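**Ticket: success rate drops when bottles start on their side (sim, shelf sorting task)**
Opened by: Oliwia Ziółkowski
Date: April 25, 2023
Status: open

Trained the Hamia policy on 2,000 simulated demos. Upright bottles are fine. With tilted starts the score falls well below the baseline, and the arm often hovers over the bottle until the 600-step limit.

Tried so far:

- Re-ran all 400 evaluation episodes with a new seed. Same result.
- Raised gripper friction. No change.
- Turned off shadows in the renderer for 30 episodes. Slightly better, but too few to say.

**Rüdiger Lammers:** Check the start poses in the training set. I think the Tuvero sampler only tilts a bottle when it is alone on the mat - never with a second one close by. Can you attach a render from the evaluation set?

**Oliwia:** Attached. Sampler log to follow.
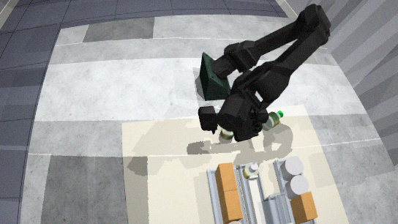
*Tilted start, green-cap bottle beside the gripper, second bottle mostly hidden under the wrist.*

**Rüdiger:** Thanks. Please add paired tilted starts and retrain before we touch the reward.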